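Vemus 2 Rocker Board

The Vemus 2 is a single-axis rocker board for ankle and hip stability work, built for home users and small studios. It tilts front to back or side to side depending on how the feet are placed. Maximum tilt is 15 degrees in either direction.

The deck is birch plywood with a textured rubber top. The rocker rail underneath is a single molded piece, bolted through the deck at four points. Check the bolts monthly – a loose rail will creak before it shifts.

Item number: 1313-V
Maximum tilt: 15 degrees
Deck finish: textured rubber
Assembly: none
Warranty: 2 years, frame and rail

Use the board on a flat, hard floor. Thick carpet reduces the tilt and makes the return uneven. Beginners should stand near a wall and keep sets short. Shoes are optional, but socks alone are not recommended.
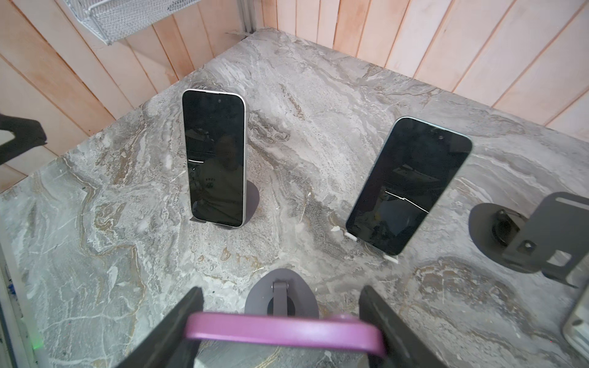

Replacement rubber tops and bolt sets are sold separately under the Wieser parts line. Tops from the first Vemus do not fit, as the hole spacing was changed.

Orders placed before 2 p.m. leave our Gudorport warehouse the same day. The Ilen foam pad can be added to the same shipment at no extra freight charge.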